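Kitchen and Dish Area Checklist — Strickland House, second floor
Walked by Vandana Rathore, February

Before anything else, thank you to whoever wiped down the shelf over the sink. It made my morning!

Sink and drain: OK. Runs freely, strainer in place.

Hot water at tap: OK. It takes its time getting there, so please let it run a little before you decide it's broken and write me a note.

Outlet by the counter: OK. Test button trips and resets as it should.

Dish rack, frame and feet: OK. It's the black wire one with the drip tray, and I went over the rods with a fingertip looking for rust or sharp ends and found none.

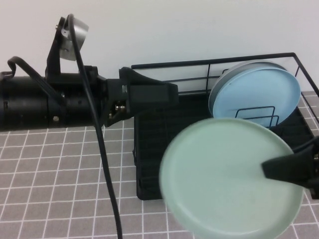

Drip tray: NEEDS ATTENTION. There was standing water in the back corner when I came by, and I'd love to see it emptied at the end of each day — a quick tip into the sink is plenty.

Plates: OK, with one comment. I checked all the rims for chips and set one aside that had a rough spot. Please stand plates up in the rack with a bit of air between them, and don't lean the big ones against the front.

Dish towels: REPLACE. The hooks are fine, the towels have had a long life.

Fire extinguisher: OK. Gauge in the green, tag 146, pin and seal intact.

Floor mat: RECHECK. One corner curls up near the fridge. I pressed it flat and will look again in 6 days.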